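Print this page | E-mail this page
Search products Enter keyword Go

Nultari Bin Perception and Pick Planning

Nultari is the perception and planning software supplied by Jultholm for picking from open crates. It locates crate rims and dividers, identifies items close to the walls, and plans an approach that keeps the tool clear of both. A new plan is issued within 120 milliseconds.

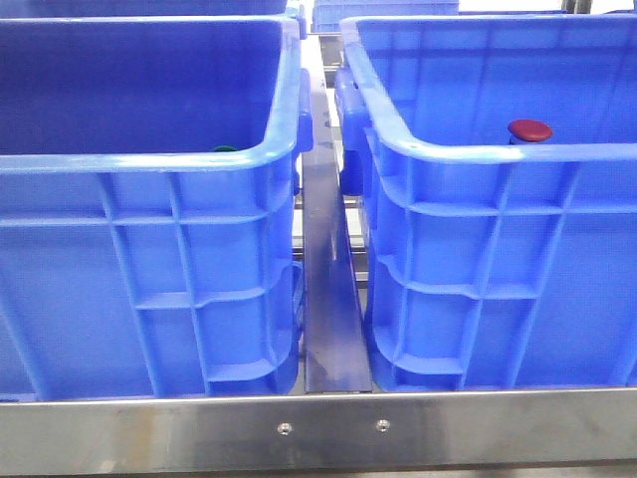
Two blue crates on a stainless steel frame, with small items just behind the front rims.

Items partly hidden by a rim are held in the pick list — with a lower confidence score — until a clear view is obtained. The standard license covers 2 crate positions and may be extended to 5. The library includes 47 crate profiles, and others may be added with the Cullinane editor.

Licensing inquiries should be directed to Cletus Halvorsen, Skandholm office.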